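Section 4. Before You Order: Planning a Two-Arm Table

Read this section before sending anyone a purchase order. The Gimeck sales desk will happily sell you a third arm. You have two hands and have managed so far.

4.1 Set the budget

1. Price the arms as a pair. Each needs its own gripper, cabling and power supply, and the quote from Idarel lists these on separate pages, in small type.

2. Add mounting. A Jandetti rail kit costs $703. Clamps are extra, naturally.

3. Put $133 aside for consumables: rice, carrots, replacement cups. Finance will query the carrots. Keep the receipt.

Note: The Fujimoto support plan is $1874 a year and is billed whether or not you call.

4.2 Size the table

1. List every object the task needs, then lay it all out before choosing a tabletop. For a meal-tray job, allow for the serving tray, the dish rack, a spare container and both arms at full reach.

2. Check that each gripper can get to its own side of the work. Here one arm reaches over the serving tray while the other works at the rack.

CAUTION: Uncooked rice travels. Budget for a brush and a vacuum, and keep open connectors off the tabletop.
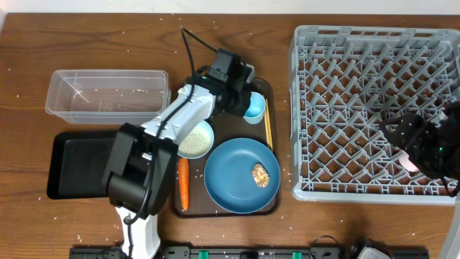 4.3 Place the order

1. Order the rail and clamps first. Lead time is 4 weeks.

2. Confirm the table depth in writing before the arms ship. Return freight is at your expense.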